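On walking to work, badly

I have started walking to work. I mention this early so that you can leave before I become the sort of person who owns special socks.

It began when the 17 stopped going up Radebe Road. The bus company put a notice on the shelter saying the route had been "refreshed", and what they meant was that it now goes to the retail park instead of to me. The 18 still runs, in the sense that it appears on the timetable. I gave it two weeks. On the last morning of the second week I stood there with a woman and her cello, watched an 18 go past with its lights off, and set off on foot in a temper.
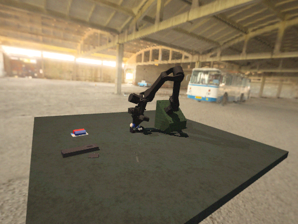

Robot arm at a table in an old hall

The temper lasted as far as the canal. After that it was quite nice, and I was annoyed about that as well, having planned to arrive furious and tell everyone. I arrived pink and 20-odd minutes late and told everyone anyway.

I should say something about the route, as people have asked (one person has asked). From my front door you go down past the allotments, along the towpath as far as the lock, up the steps and then through the back of Dundden, where the pavements were laid by someone with a grudge against ankles. There is a short cut behind the tennis courts. It saves no time at all, but you get to go through a gap in a hedge, and at my age the opportunities for that are few.

The towpath is the good bit. At that hour it belongs to dog owners and to cyclists who ring their bells in a tone. There is a heron near the second bridge that stands so still I had it down as a garden ornament for the first week, until it ate something. I now say good morning to it. It has never answered, and in this it resembles most of the people in my office.

Then there is the question of shoes. I did the first month in my ordinary work pair and wore a hole in the left one the size of a broad bean. Only the left. I have no idea what my right foot thinks it is doing all day. I went into Florneo on the high street, meaning to buy something sensible for 40 pounds, and was shown a wall of footwear in colours I associate with hazard tape. The boy asked whether I over-pronated. I said I tried not to in company. I came out with a brown pair reduced for a scuff on the toe, and they have been perfectly good, apart from a squeak in wet weather that makes people on the stairs turn round.
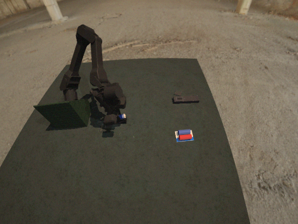
Rain deserves its own paragraph and probably its own blog. I had always believed that it rained here constantly. Having now been out in it twice a day, I can report that it mostly drizzles, stops, waits until you have taken your hood down and then carries on. An umbrella is no use on the towpath because of the branches. A proper coat is hot. A thin coat is wet. I have settled on a thin coat and a bad mood, and I keep a dry jumper in my desk drawer, where it has taken on a faint smell of instant soup.

I joined the weekday lot in the spring because they meet at the lock and I was going past anyway. They are a cheerful bunch and they walk much faster than they look. My second outing was meant to be "a gentle loop with one stile". I will accept that there was only one stile. The climb after it went unmentioned in the programme, as did the bullocks.

Has it made me fitter? The trousers say no. I can get up the office stairs without having to pretend to read the fire notice on the landing, so there is that. I sleep better, and I have stopped knowing anything about the buses, which used to take up a surprising amount of my head. Someone told me last week that the 18 is being refreshed too, and I nodded as if she had told me about the weather in Peru.

The real test will be November, when it is dark at both ends of the day and the short cut turns to gravy. I have bought a head torch. It came with a leaflet in nine languages and a strap that gives me the forehead of a worried bloodhound. I tried it out in the hall and frightened the postman through the glass.

If you want to come along on the club walks, we meet at the lock, by the bench with the missing slat. Bring a flask and don't believe anything about stiles.

Posted 2019-07-29

Get the next post by email. Enter your address to sign up – you can unsubscribe at any time.

This site uses cookies to remember your settings. By carrying on you agree to this.

Contact | © 2019 Fasstead Walkers | Back to top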